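Lendenthorpe toy library adds play kitchen sets to loan catalog

The toy library in Lendenthorpe will begin lending play kitchen sets in October, after a sorting project that ran through most of the summer. The sets come from donated plastic dishes and play food that had been stored in mixed bins and could not be borrowed as complete items.

Nine sets are ready for the opening. Each one carries a single catalog number and goes out in a lidded tub with a contents card fixed inside the lid. The loan period is 3 weeks, renewable once if no other household has a hold on the tub. There is no charge for members. A lost piece is replaced from the spares shelf when a match exists; otherwise the card is amended and the tub stays in circulation.

Kirsten Friesen, who runs the catalog, said the mixed bins had been the main obstacle. "We had cups with no plates and plates with no cups," she said. "A family would take a bag home and it would come back as a different bag. You can't check in an item that has no fixed contents."

The sorting followed a written procedure. Every piece was washed, dried on racks overnight and inspected under a bench lamp. Cracked plastic was discarded, along with anything that had a sharp molding seam or a loose part. Pieces that fit entirely inside the small-parts test cylinder were pulled from the lending stock, whatever their condition. Worn color was not treated as a defect, and neither were light surface scratches. Items with a strong smell were aired for a week and checked again before a decision was made.

Sets were then built around a table setting for one or two children. Dishes were grouped by size first and color second, which means that a few tubs hold pieces from different manufacturers. Play food was assigned last. Friesen said the food varies a good deal from tub to tub — some have mostly vegetables, others lean toward bread and cakes — and borrowers should read the card before choosing.

The tubs and shelving were bought with a grant of $100 from the Hervieu fund and a matching sum from membership fees. The shelving stands along the back wall beside the puzzles. Tubs are stacked no more than two high so that the labels remain readable and a child can point to the one wanted.

Pieces on the table for one of the smaller settings include a teal mug with a looped handle, a lavender plate with a raised rim and a toy pumpkin striped in orange and white. 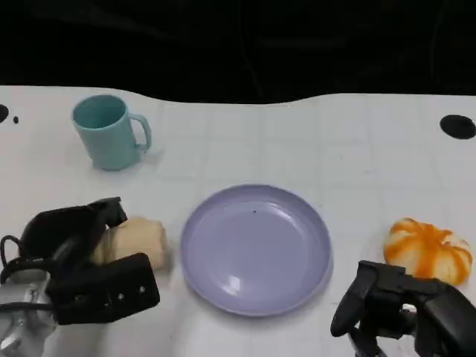
Gaétan Vachon would like the cards to list colors as well as item names, on the grounds that a child at home will look for the purple plate and has no use for "plate, small." He also asked whether the Tornham branch would accept returns, given that the bus from the east side stops there first.

Returns at Tornham are not possible at present. The branch has no sink, and all tubs must be washed before they are reshelved. Friesen said the request has been noted and will be looked at again after the winter. The card format is easier to change. A column for color has been added to the template, and cards already printed will be replaced as tubs come back from their first loan.

Borrowers are asked to hand wash the pieces in warm water with ordinary dish soap and to dry them fully before closing the lid. Dishwashers should be avoided, as several of the older plates warped during a trial. Stickers and marker should be kept off the plastic. Pieces are for pretend use only and must not hold real food or drink.

Holds can be placed through Pondero, the online catalog, or at the desk. A household may have 2 tubs out at one time. Items that do not belong to a set, mostly single lids and spoons, will be offered free at the desk in a box marked "odds" until they are gone.

Donations of play dishes are still accepted during opening hours. Friesen asked that they be brought in clean and bagged, with wooden pieces kept apart from plastic. Electronic toy appliances cannot be taken, including those with the batteries removed.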